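June 2024

I have been helping Hiyori Kaneko with the play market for her children's corner in Zatdale, and I want to write down what I learned before I forget it. She wanted a small greengrocer where children can choose vegetables, put them in a basket and "pay." I was thinking it would be easy work. It took me 11 evenings, mostly for deciding what goes where.

The produce is all artificial. We ordered one big box from Kuroda for 60 dollars and added a few things I had at home since November. The grapes are my favorites, and I like them best when they hang from the shelf, as in a real shop.
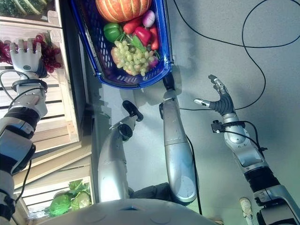 *Green grapes in the basket, red ones on the wooden shelf.*

For baskets we took the blue plastic kind, the same as in a supermarket. I worried they would be too large for small arms, but Hiyori said that children want the real thing, and she is right. A toy basket cannot hold a pumpkin. Ours is big and orange, and everybody wants to buy it first.

My advice is to put the heavy-looking things in at the beginning — pumpkin, squash, potatoes — and then the peppers and the onion.

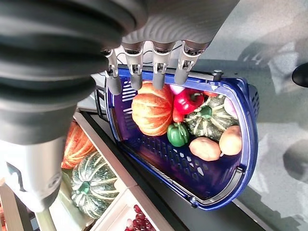
I still have to make the price cards. Hiyori prefers round numbers, so the pumpkin will cost 100 and an onion will cost 2. I wrote the first cards by hand, but my sevens look like ones to American readers, so I will print them again.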